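2023-02-26

I want to write today about the table, because I have lived with it for seven weeks now and I finally have an opinion.

Before, we had the old pine table from my wife's aunt. It was a good table, but it had so many scratches and rings that you could put anything on it and no one would notice. When we moved to the apartment in Jonerville, it did not fit through the door of the kitchen. Csaba Szűcs, who helped us with the moving, turned it in every direction, and then he took off the legs, and then it still did not fit. So it went to his garage, and it is still there, with paint cans on it.

The new one has a glossy dark gray top. I saw it in the catalog of Brullow and I liked it immediately. In the store it looked like a piano. The seller wiped it with a cloth while we were talking, and later he wiped it again, and I did not understand at that time why he was wiping so much.

At home I understood very fast. A glossy dark surface shows everything. It shows dust in the morning, when the sun comes from the side. It shows fingers. If you put down a glass which was in the refrigerator, you get a ring, and the ring dries to a thin white line, and you can see this line from the door. In our first week I was cleaning it after every meal and also between meals. My wife said that I was becoming like my grandmother, who kept plastic on the sofa until the end of her life.

I tried several cloths. The yellow ones from the supermarket leave small hairs. Paper towels are bad, they make the surface dull in stripes, and when you try to remove the stripes with more paper you only move them to another place. An old cotton T-shirt was better than I expected. The best one is the flat gray microfiber cloth from Rorno, which comes in a package of five, and I use one for water and another, dry, immediately after. I wash them without softener. With softener they stop drinking the water and only push it.

For the liquid I use plain warm water with two drops of dish soap in a small bowl. I bought also a special spray for high gloss furniture, and it smells very nice, like a hotel, but it left a film. When I drew a line in the film with my finger, the line stayed. I gave the spray to Vasanthi Kotian from the second floor, who has glass shelves, and she is happy with it, so maybe glass is different.

The other thing is the drinks. In our home everybody leaves the drink somewhere and then takes a new one. I am the worst. I open a can in the afternoon, I drink half, I forget it, and in the evening I find it flat and warm. On the pine table it did not matter, it was a part of the landscape. On the gray table a forgotten can is visible two times, because it has also its reflection under it. I must admit that this part I like. A slim silver can on a dark shiny surface looks much more expensive than it is, and even an ordinary bottle of water gets some elegance from the light in the plastic. 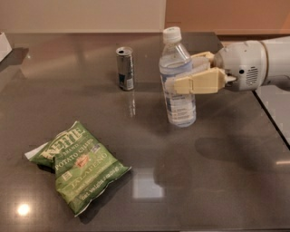
Does a glossy table need coasters if you drink only from bottles and cans?

I would use them for everything that comes from the refrigerator, and for the rest you can live without. The cold ones collect water on the outside, and the water runs down and makes the ring, so the bottle and the glass behave the same in this respect.

I have bought coasters two times. The first were made of cork, from Mollel, round and thick. They looked nice, but they left brown crumbs, and the crumbs are hard enough to make small scratches if you push the coaster with the glass on it. I have one such scratch, as long as a fingernail, near the place where I sit. You can see it only if you bend down and look against the window. I bend down more often than I should.

The second ones are felt, dark blue, cut by Vasanthi from the rest of some material she had for slippers. They have no crumbs and they don't slide. The only problem is that when they become wet they stay wet for a long time, and then there is water between the felt and the table, so I have to stand them against the fruit bowl in the evening to dry. She made seven of them, and two have already disappeared. I suspect the washing machine.

About the room I should also write something, because people asked me if dark gray is not too sad for the winter. For me it is not. A black or gray table in a white room can look like an office, this is true, and in the first days I had this feeling when I was eating my breakfast alone. It helped to put the lamp lower. Now the light falls on the table in a yellow circle and the gray becomes softer. In daylight it depends on the weather. On a cloudy day the surface is almost silver, and when the sky is blue it becomes nearly black, with the window lying in it like in a lake.

My small routine, for whoever has a similar table and is looking for something to copy:

- In the morning, one pass with the dry cloth, only for dust. It takes less time than the coffee machine needs to get warm.
- After a meal, the damp cloth in long lines from one side to the other, then the dry one in the same direction. Circles leave circles.
- In the evening I collect all the bottles and cans. The ones with something inside go to the refrigerator or to the sink, the empty ones to the bag behind the door.
- Plates and bowls I lift. I don't slide them, even when it is only a little bit.

The third point is the one where I fail. Yesterday evening there were 3 cans on the table at the same time, all opened by me, and one of them I found behind the newspaper only because I pushed it with my elbow. It did not fall, luckily. I poured the rest in the sink and put the can in the bag.

In May we will have guests, my wife's parents and her brother with the children, and I am already thinking about what to do with the table. A tablecloth would be the reasonable solution. My wife says that if we cover it then we could have bought any table. I say it would be only for the children, and only for the days when they are here. We did not finish this conversation yet. I looked also at those transparent covers that are cut to size, but a transparent cover on a glossy table is shiny on shiny, and I am afraid the dust will find a way to get between.

If somebody has such a cover on a dark table, please write me in the comments how it looks after a few months, and if it becomes yellow. Also I am still looking for a good method for the small scratch. Csaba recommends car polish. I have the tube here in the drawer, but I did not have the courage to open it.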